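Keyboard player wanted (and a second percussionist, if you're out there)

Rostby / Iltthorpe, rehearsals Friday evenings

Hello, and thanks for stopping to read this. We're Zatum, a long-form, mostly instrumental band who have been playing together in one shape or another for 8 years. If you've been to the winter all-nighter at Iltthorpe you may have heard us, probably at an hour when you were half asleep on somebody's coat, and we take that as a compliment.

Our organist, Horacio Iturra, is moving away in February to be closer to his grandchildren. We're happy for him and pretty heartbroken for ourselves, and he has very kindly offered to sit down with whoever comes next and go through the parts. There are a lot of parts! The longest piece in the set, "Zúñiga," runs to 53 minutes when we behave, and there's a stretch in the middle where the keyboard holds everything up while the rest of us wander off and (usually) wander back.

The rest of the band is Telma Lagos on bass and voice, Rigoberto Montoya on drums, and me, Octavio, on guitar and tape loops. Ka-ming Chiang plays soprano sax with us when the hospital shifts allow.

What we're hoping for: someone comfortable on organ or electric piano, with a liking for drones, odd meters and old jazz-rock records played too loud. Reading music would help with Telma's charts, but she'll also hum things at you until they stick, and that's how I learned most of them. You don't need to be fast. We had a very fast player sit in once and it was like having a hailstorm in the room. Patience counts for more, and so does a willingness to play one chord for a long time and mean it.

You should have your own instrument, although Horacio's old combo organ is staying with us and you're welcome to use it if you can put up with the bottom octave, which sticks when the weather's damp. A car would be useful for shows. If you don't have one, tell us anyway and we'll work something out, as Rigoberto drives past nearly everywhere on his way over.
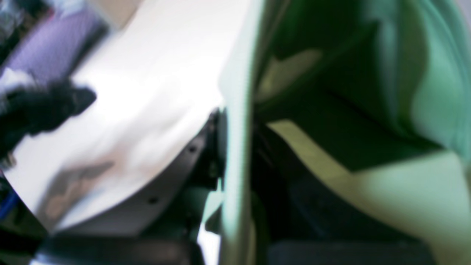
We rehearse from 7:30 until the neighbors have had enough. There are usually 3 or so shows in a season, mostly small rooms, plus a new record we'd like to start once everyone has settled in. Door money is split evenly after gas, and I should be upfront that it won't pay your rent. Each of us puts in 20 dollars a month toward the room, and there's always soup.

On percussion, we're less particular. Vibes or marimba would be a dream, hand drums would be lovely, and if you've built something strange in your garage we'd like to hear it.

All ages and backgrounds are welcome, and it's fine if you've been away from playing for a while. Telma hadn't touched a bass for years when she joined us.

To get in touch, leave a note for Octavio Jara at the counter of the record shop in Rostby, or use the contact form on this site. Tell us what you play and what you've been listening to lately. A recording is nice, and a phone recording made in your kitchen is plenty. We'll write back to everyone, though it may take me a week or two.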